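How do you decide when to quit on a club?

Usby lost again, 2 wins in 17 now. My dad got me into it and I feel awful even asking.

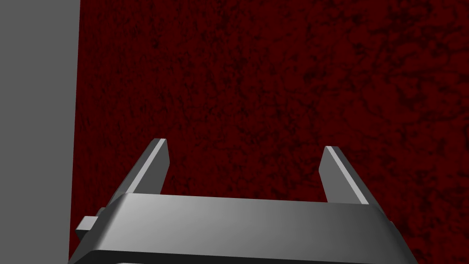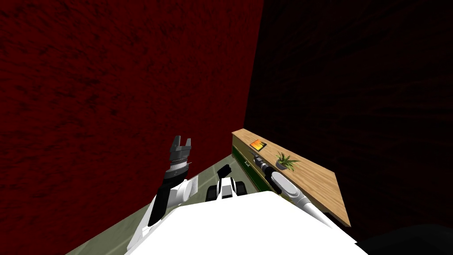
Koech going to Kula was what did it for me, I think. He'd kissed the badge in September! I've been staring at a dark red wall like the one in the second picture and thinking, well, there's our shirt color. Do I renew?

Mayu Ichikawa
Skip a year, go to away games. I did that with Urkell and came back happier.

Guest
never renew lol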